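Laundry and Linen Talk > Towels

Thread: Towels going gray, sorting before the wash

tilefloor_8
I rent out a one-bedroom unit in Hodley and do the linens myself. The white towels have started going gray after 11 washes or so on my tally sheet. Everything gets pulled onto the bathroom floor at checkout and sorted there, whites on one side and blue on the other. Small cloths get checked one at a time for makeup before they go in the bag. Am I missing a step?

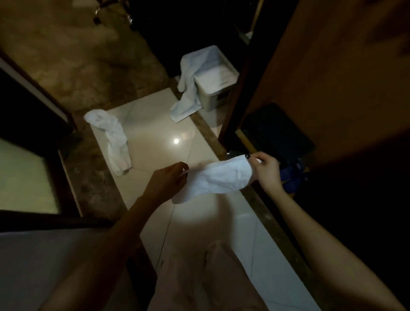 Checking a cloth over the tiled floor, blue towel still over the bin.

Detergent is Bomo powder, warm cycle, full scoop.

marnie_wash
Full scoop is too much unless your water is very hard. Gray whites are usually leftover detergent plus whatever it's holding onto. Cut it in half and run a second rinse.

Dow_Street_Rentals
I'd start with the floor. Those tiles have specks on them and you're laying white towels right there. Sweep first or put an old sheet down. I use a flat sheet, sort on it, then tie the corners and carry the whole thing to the machine.

tilefloor_8
The floor gets mopped after the linens are out, so at that point it's whatever the guests left. Sheet is a good idea though.

pressandfold
Disagree about the floor. Loose grit shakes off or washes out. I did 200 towels a week at a motel and every one of them hit the floor at some point. Ours went gray when somebody mixed in colored bath mats. Is the blue one ever washed with the whites?

tilefloor_8
Once or twice when I was short on time. It's pale so I figured it was safe.

pressandfold
That would do it. Pale dye still comes out, slowly.

marnie_wash
Could be both. Wash a load of only whites, hot, no softener, and see what you get.

tilefloor_8
OK, will try on Sunday. Other question. I hold the big towels up by the top edge to look for stains before folding. Is there a faster way? It takes forever.

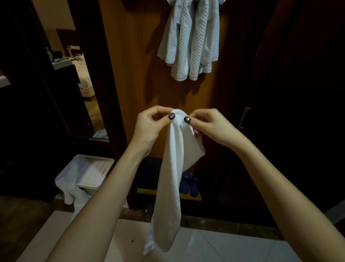 Holding one up by the wardrobe. The robe is pale blue too, so it goes in the blue pile.

Dow_Street_Rentals
I lay them on the bed and flip once. Easier on the arms, and both sides get seen.

pressandfold
Holding up is fine, but go stand by a window. You won't find a faint stain in a dark corner.

grout_and_about
Wash the robe by itself the first time. Waffle type fabric sheds and you'll be picking blue lint off everything. I ran mine with a Wastix lint bag and still had to clean the filter 2 times.

marnie_wash
Never had a waffle robe shed like that. Might just be yours.

grout_and_about
Might be. I'd still do it separately.

tilefloor_8
Did the whites alone, hot, half scoop, extra rinse. Better, still not what they were. Going to repeat it before I buy new ones.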